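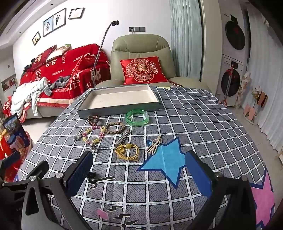
Tablecloth

A tablecloth is a cloth spread over a table, either to protect the surface or to dress it up, and usually a little of both. Tablecloths are made from cotton, linen, polyester, wool, lace, vinyl-coated fabric and many blends of these. They range from plain white damask to wild prints covered in fruit, flowers, checks, stars and cartoon animals, and they are one of the cheapest ways to change how a whole room feels.

Contents
History
Fabrics
Patterns and printing
Sizes and drop
Care
In local tradition
See also

History

Cloths have been laid on tables since ancient times, and written mentions from the Roman period survive. In medieval Europe a long white cloth was a mark of a good household, and in many places diners wiped their hands on the part that hung over the edge. Separate napkins later took over that job, although the two were often woven as a matching set.

Linen damask was the great luxury cloth of the European table. Its pattern comes entirely from the weave, so a white cloth can carry hunting parties, coats of arms or whole garlands that show up only when light falls across them. It is a wonderful thing to see by candlelight! Fine damask was expensive enough to be listed in wills and handed down for generations.

Cotton brought color. As mills grew and printing became faster, bright cloths came within reach of ordinary kitchens, and by the middle of the twentieth century printed cotton tablecloths were a common souvenir and gift. Many of these are now collected, with maps, fruit borders and holiday themes among the favorites.

Fabrics

Linen is strong, soaks up spills well and gets softer with every wash. It also creases easily, and people who love linen tend to love the creases too.

Cotton is the everyday choice. It takes dye well, can be washed hot and comes in every weight from thin gingham to heavy canvas. Cotton cloths may shrink in the first wash, so makers often cut them slightly large.

Polyester resists wrinkles and dries fast. Caterers use a great deal of it, as it can go from the dryer to the table with very little ironing. It absorbs less than cotton, and a spilled drink may run a long way before it stops.

Oilcloth was originally cotton or linen coated with boiled linseed oil. Most cloth sold under that name today is coated with vinyl. It wipes clean with a damp sponge, which makes it a favorite for kitchens, patios and craft tables.

Lace and crochet cloths are often laid over a plain cloth of another color, so that the openwork stands out.

Patterns and printing

Some patterns are woven in and some are printed on. Gingham, the classic picnic check, is woven from dyed yarn and looks the same on both sides. Printed cloths usually have a paler back, and turning over a corner is a quick way to tell.

Block printing, screen printing and roller printing have all been used for table linen. In screen printing each color needs its own screen, and the screens must line up exactly. When they slip, a sliver of bare cloth shows beside the outline — collectors look for this and some of them prize it. Digital printing does away with separate screens and allows very small runs.

Designers speak of a repeat, meaning the block of pattern that is printed again and again along the length of the cloth. A small repeat gives an even, busy surface. A large one can be placed so that one motif lands in the middle of the table, with a border made to match.

Sizes and drop

The drop is the length of cloth that hangs below the table edge. Short drops suit everyday meals, since they stay clear of people's laps. Formal dinners call for a longer drop, and buffet tables are often covered to the floor.

To find the right size for a rectangular table, add twice the drop to both the length and the width of the tabletop. A table 174 centimeters long with a drop of 22 centimeters at each end needs a cloth 218 centimeters long. Round tables work the same way, using the diameter.

Care

Fresh stains are much easier to remove than old ones. Blotting works better than rubbing, and cold water is best for egg, milk and blood. Candle wax can be left to harden and then lifted off with a dull knife. Linen irons best while still slightly damp.

Cloths kept for special days are better rolled than folded. Sharp folds wear the fibers along the same line year after year, and the cloth may finally split there.

In local tradition

The market town of Caststead holds a Long Table every June, when households bring their own cloths and overlap them down the main street. Seating is set out for 800, and the clash of patterns is half the fun. The village of Hoslow has a quieter custom in which guests at a wedding sign the cloth in pencil and the names are later embroidered over.

The Groen mill, now a textile museum, keeps 2000 printed table linens and pattern samples. Its holdings are especially rich in border designs, including several made for the Trandis hotels.

See also

Napkin
Table runner
Place mat
Damask
Oilcloth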